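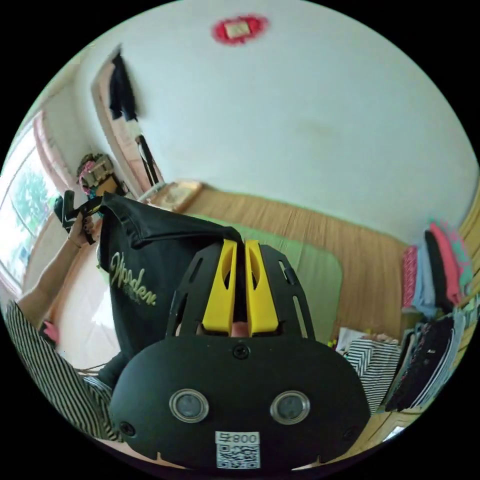
Soledad Mahmoud wrote back at 9:40 that the dryer still trips the breaker, only on high heat, and only after it has been running a while. Low heat finishes a full load.

**Unit:** Orkden vented dryer, 240 V, laundry closet, Clasville
**Status:** open, waiting on part

Checked so far:

- Lint screen and vent hose cleared. No change.
- Breaker swapped for a new one of the same rating. No change.
- Drum turns freely by hand, belt OK.

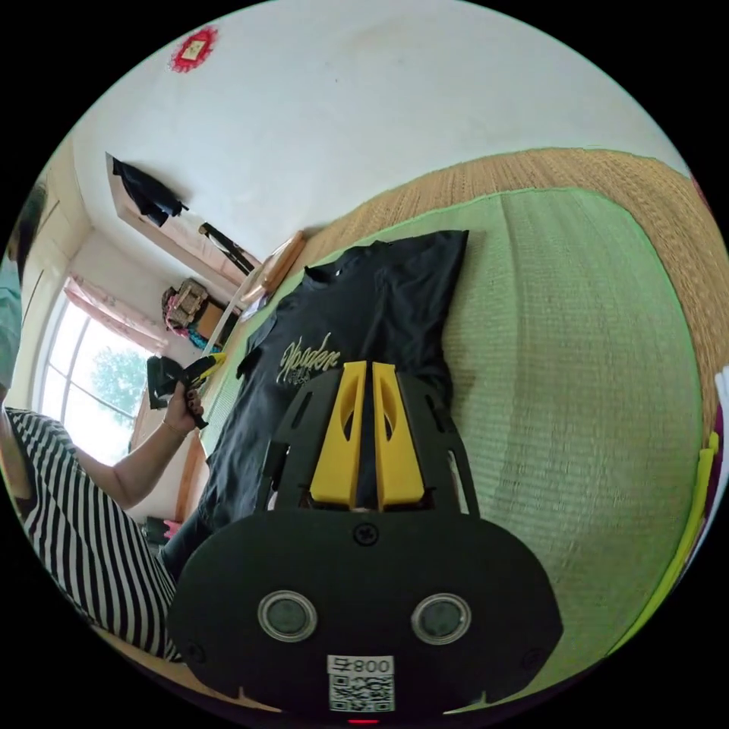 With the dryer unplugged and both leads off the heating element, I measured element to case. It should read open. It reads 62 ohms after a hot run and open again once cool -- consistent with a sagging coil touching the housing as it expands.

Cycling thermostat opens at 190 F on the bench. Within spec, leaving it in.

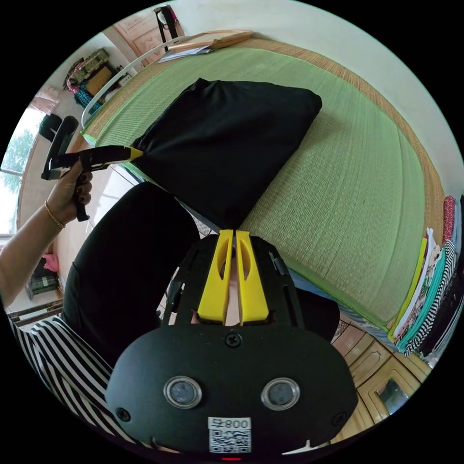
Terminal block has light browning on one leg. Tightened the screw and marked it for replacement with the element. Cord insulation is fine.

Ordered from Bultent: element assembly, terminal block. Do not use high heat until they are fitted. Low heat is OK for small loads if someone is home.
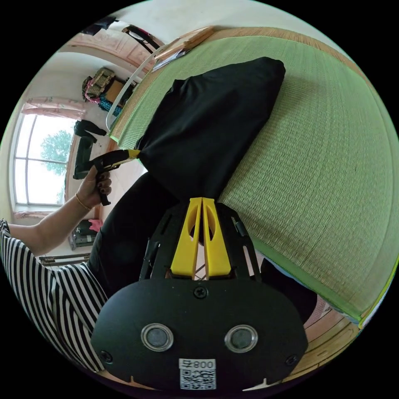

*Laundry, July.*

After the install: repeat the element-to-case test hot, then run high heat for 20 minutes with the vent connected. If it trips again, check the motor windings next.

-- Jalen Schumacher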